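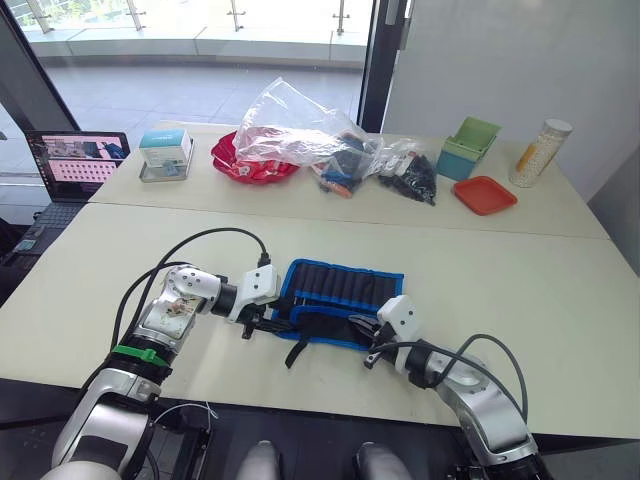
*Cell 2, both arms on the tool roll, strap hanging toward the front of the table.*

# Two-arm cell walkthrough, with comments

Location: Salameh building, window side
Task under inspection: Bero (fabric tool roll handling)
Checklist version: 4
Date: April 26, 2020

Marks used: **OK**, **FIX** (before the next run), **WATCH** (look again next time). Comments follow each line where there was something worth writing down, and there was plenty this time. I love doing this one! Fabric is a wonderful test for a cell, it finds every loose habit you have.

## A. Before power

- [x] **Floor in front of the table clear, stop button within reach of the operator's chair.** OK. The button was moved to the right side after the last walkthrough and it is so much better there.
- [x] **Stop button tested from a standstill and from a slow move.** OK both ways. Please keep testing both. A standstill test only tells you half of what you want to know.
- [x] **Base bolts checked with the torque wrench, paint marks lined up.** OK.
- [ ] **Cell log signed by the person starting up.** FIX. Two starts with no initials. It takes four seconds.
- [x] **Speed limit set for shared work.** OK. Teach speed is capped at 50 mm per second whenever a hand may go over the table, and the cap was on when I got there.

## B. Cables and joints

- [x] **Cable loops have slack through the whole reach.** OK. The left one goes up in a high arc over the table and comes down into the top of the gripper mount. I ran the arm slowly to both ends of its travel and never saw it pull tight.
- [ ] **Cable loops stay away from tall items on the table.** WATCH. The far table is where the tall things live, like the clear jar with the white cap and the big crumpled plastic bag. A loop that swings back could sweep either one. Our house rule is one hand's width of air between the cable and anything it might touch, checked at the farthest reach.
- [x] **Joint bands and stickers readable and stuck down flat.** OK. I ran a thumb along the green band on the left arm, no lifted edge. Anything starting to peel should come off and be replaced the same day.
- [x] **Gripper fingers tight, tips not worn through.** OK. Tip set 2276 is fitted on both sides and still has good grip. Write the set number in the log when you swap them, please, it helps a lot when we compare runs.
- [x] **Connector at each gripper seated, no wiggle.** OK.

## C. The table

- [x] **Both tables pushed together and locked.** OK. The seam is thin and I couldn't move either table with a good shove. Fabric corners like to find a seam, so feel along it with a fingertip for any step in height.
- [x] **Only the current work item on the near table.** OK, and nicely done. The tool roll was the one thing out, opened flat between the two arms.
- [ ] **Waiting items closed or in trays.** FIX. The teal container had its light green lid propped open. Lids go fully on or fully off and set aside. A half-open lid changes the height of the thing, and if the arms come across for it they'll be working from the wrong number.
- [ ] **Loose plastic bags closed and held down.** FIX. The big crumpled one partly covers the red bowl. Bags are light, they move when the door opens, and clear plastic is hard for the cameras. Fold them and weight them, or take them off the table. The bag of small black parts is fine as long as it stays shut.
- [x] **Laptop on the side surface, off the work tables.** OK. Keep it there! Drinks still go on the shelf by the door and nowhere else.

## D. Soft goods

This section is new in version 4 and I'm really happy with how it reads. It came out of the Droretti trials, where we handled straps and pouches all through November and learned what snags.

- [x] **Item emptied before the first run.** OK. I went through the pockets by hand. Nothing sharp or heavy goes in until the empty version runs clean.
- [ ] **Straps, cords and ties placed where neither gripper will catch them.** WATCH. The black strap was dangling from the lower edge toward the front, near the left gripper. It's allowed there, but start that arm slowly and keep your eyes on the strap for the first close. If it gets into the fingers, stop, open, and lift it free by hand with the motion paused.
- [x] **Grip on cloth and not on binding.** OK. The right fingers had a fold near the lower edge. Folds are a great hold. The blue binding is thicker than the cloth and wants a wider opening, so don't reuse the same grip setting on it.
- [x] **Pull force limit set before two-arm moves.** OK. With both arms on one piece of fabric they can pull against each other, and cloth hides that until it's stretched. The limit goes in first, then the move.
- [x] **Release tested on each side alone.** OK. Left opened, right held, then the other way around.

## E. Light and sight

- [ ] **Glare checked with the daylight you have right now.** WATCH. That window is lovely and it is also very large. Bright sun on a pale tabletop can wash out edges. Check the camera view at startup and again after lunch, and write down which blind setting you used.
- [x] **Operator can see both grippers from the chair.** OK.

## F. Shutdown

- [x] **Grippers opened and item removed before the arms park.** OK.
- [x] **Arms parked low, power off, log closed.** OK.
- [ ] **Spare tips back in the Lesen drawer.** FIX. One pair was left on the windowsill.

## Result

Passed, with the FIX lines to be closed before the next Bero run. The lid and the bags are a two-minute job, so start with those. The unsigned starts need initials from whoever was on. The strap stays on WATCH until we've seen more than 50 clean closes on the left side, and I'd be glad to sit in for the first batch.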